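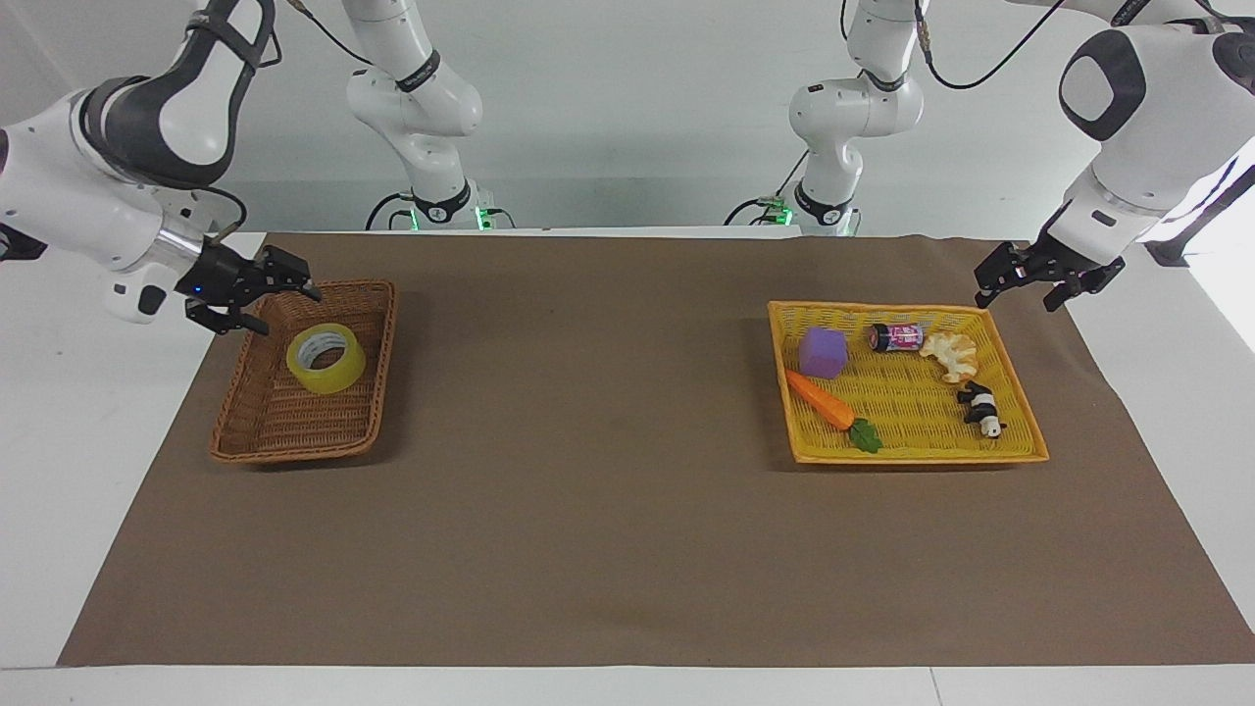 4 August 2022, Wallotley shop, bench 2

Sorting task again, both arms. Clasov's people keep asking when this can go to the Clusamholm house for the December trial, and my answer is still that I wouldn't trust it with a junk drawer.

Setup: brown wicker basket on the left, yellow one on the right, brown mat under both. Packing tape in the wicker. Purple foam cube, toy carrot, croissant, panda and the little can in the yellow. The job is to move things between baskets on request and leave the baskets where they were. A kid gets this in one go.

Log total is now 133 attempts on this layout. The foam cube is easy and I've stopped being impressed by it. It squashes, so a sloppy grasp still counts as a grasp. The can on its side is the real test and it rolls when a finger touches it early. Tape is bad in a different way: lying flat it wants one finger down the hole and one outside, and the planner keeps trying to pinch across the whole roll. Wicker rim gets bumped on the approach. Raised the approach height, which helped the rim and made everything slower.

Slowest run took up to 262 seconds. I could have tidied the whole bench in that time, including the drawer.

Dhillon's summary for the sponsors says "household ready." Please take that line out. Toys in two baskets on a mat is a long way from a kitchen, and we picked the toys.

To do:
- rerun can with slower finger close
- tape, inside-outside grasp only
- swap basket sides and don't retune
- log file 872 is missing its end time, fix before it goes in the average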